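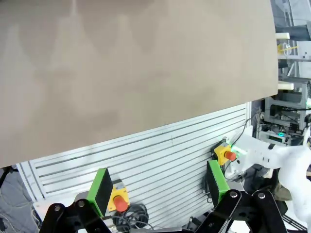 I've been making cider at home for six autumns now, and last August I finally went to see how somebody does it properly. Anahera Kereama runs a small cidery at Grimshaw, in what used to be a grain store behind the village, and she had said I could come over and ask questions as long as I didn't mind her working while she answered. I didn't mind. I took a notebook and most of what follows is out of it.

August is the quiet month. The apples aren't ready, the previous year's cider is mostly in bottle, and the time goes on cleaning and mending. Anahera had the press in pieces when I arrived. It's an old rack-and-cloth press that she bought from Mounir Zaki when he gave up at Lellgate, and every summer she takes the bed off, scrubs the racks and goes through the cloths looking for holes. A hole the size of a pea is enough to let pulp through under pressure, and then it goes up the wall. There was evidence of this on the wall.

She grows very few apples herself. Most come from an orchard at Dumulton, where there are 132 standard trees, planted by three different owners who each had their own ideas. Some of the varieties have never been identified. Babatunde Oyewole looks after the trees now and he sorts them by when they drop and how they taste, so the bins turn up marked things like "late, bitter, small". Anahera says this tells her more than a name would. She has had fruit from two orchards under the same name that behaved nothing alike.

I asked about yeast, as that was the main thing I wanted to know. She doesn't add any. The juice goes into the tank with whatever was on the skins and in the building, and she waits. In a cold year it can be ten days before anything happens. I've tried this at home three times. Twice it was good and once it smelled of nail varnish and I poured it on the compost, so I wanted to hear how she avoids that. Her answer was mainly about topping up. She keeps every vessel full to the neck, and she has a row of odd-sized containers down to a single demijohn so that there is always something the right size to fill. I had been leaving a gap of a few inches and opening the lid to look at it, which she said was two mistakes.
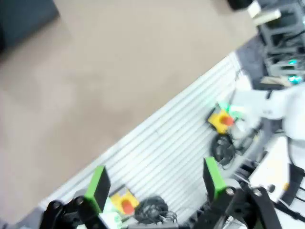

The other thing was temperature. I keep mine in the kitchen and it ferments out in three weeks. Hers takes until April, sometimes May. The grain store has thick walls and no heating, and in January the cider more or less stops. She racks it once before Christmas and then leaves it alone. I've since moved my fermenters into the garage, where my wife is happier to have them too.

We tasted four things. The first was a dry still cider from the 2-year tank, sharp and quite tannic, which I liked more than I expected to by the second glass. The second was the same cider with a bit of bottle fizz. The third was a perry, and she only makes 300 litres of it, as the pear trees at Dumulton crop when they feel like it. It was very good and she wouldn't sell me any. The last was a blend she's making for Hooman Kordestani, who has the pub at Tatwood and wants something medium that people will order a second pint of. She wasn't sure about it. I thought it was fine but it was the one I remember least.

Money came up while she was rinsing the glasses. She makes about 447 cases in a decent year and still does two days a week elsewhere. Bottles have gone up, and so has everything else. She could sell more if she bought in juice, and has been offered it, but she'd need another tank and somewhere to put it.

I came home with six of the dry and a second-hand press cloth, which I've cut down to fit my own basket. Keegan Costigan from down the road has promised me 100 kilos of Bramleys and whatever is on his crab apple. Bramleys on their own make a thin, sour cider, so I'm after something bitter to go with them. If you're within reach of Tatwood and have a tree you don't use, leave a comment. I'll pick them up myself and you'll get a few bottles back in the summer.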